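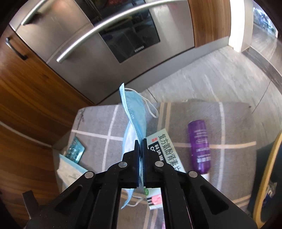 Do house martins come back to the same nest?

Often, but less faithfully than the householders underneath them like to believe. Of the 39 nests we watched at Ollach, 10 were reoccupied by at least one ringed bird from the year before. The others were taken by strangers, taken by sparrows, or left to fall on somebody's car.

3.2 Nest faithfulness and its admirers

Owners were asked each spring whether "their" pair had returned. Most were certain. Han and Economou met the same confidence in their earlier work at Mimitz, where one respondent knew her male by his expression. We did not score expression. Birds were identified by ring number, read through a telescope from the pavement, a method that produced 86 usable readings and a good deal of conversation with passing dog owners.
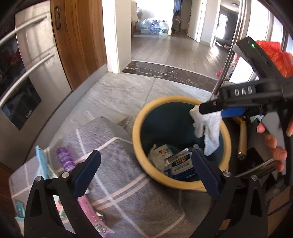 Vol. 14, No. 2, p. 117

Figure 2. Bin with a thick yellow rim, and a white tissue held above it.

Return was likelier where the old mud cup had survived the winter more or less whole. Nests on the north side of Rees Terrace lasted best. Those on the south side had mostly crumbled by October – the rendering there is newer, and mud seems to dislike it as much as the residents do.

Pairs that had lost a first brood moved more often than pairs that had not, though the sample is too small to lean on. Drakos (personal communication) suspects that sparrows are behind much of the moving. We share the suspicion and lack the evidence, the sparrows having gone unringed throughout.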